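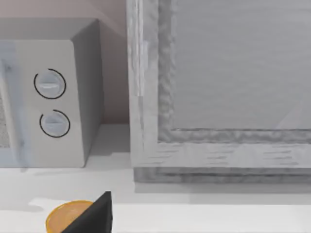 Remigiusz Sikora wrote to us that last year the microphone was dead for the first verses and the back rows heard only the fan, so please check the sound before anything else.

Recitation evenings > Hall checks
Print this page | E-mail this page

Checklist for the evening of Quran recitation, September, hall in Wulness

1. Microphone and spare microphone tested with a real voice, not by tapping. – OK. The spare has new batteries.
2. Echo effect on the mixer set low. – OK. Last time it covered the ends of the words, and for tajweed this is a serious fault.
3. Cables across the carpet taped down. – Not OK at the left door. Czesław Marciniak brings more tape before 762 is recited on the list of chairs (this is the last chair number, we check up to there).
4. Both exits open from inside without a key. – OK. The shoe racks stood too near the second exit, I moved them to the corridor.
5. Reader's seat steady, stand for the mushaf at the right height. – OK. One screw was loose, now it is tight.
6. Lamp over the reader. – Works, but it blinks when the heating starts. Ask the electrician from Kovari.
7. Fire extinguishers, numbers 13 and 14. – Number 13 is OK. Number 14 has an old label, must be changed.
8. Women's gallery: loudspeaker and handrail. – Loudspeaker OK. Handrail moves a little at the top step, please do not lean on it.
9. Recording for those who stay at home. – Still open. I have asked Sekis for a longer cable and wait for the answer.

Points 3, 7 and 8 I will look at again at the sunset prayer.

Related items
Styles of recitation: murattal and mujawwad
How to care for an old mushaf
Ejigu evening: list of readers
Parking in Wulness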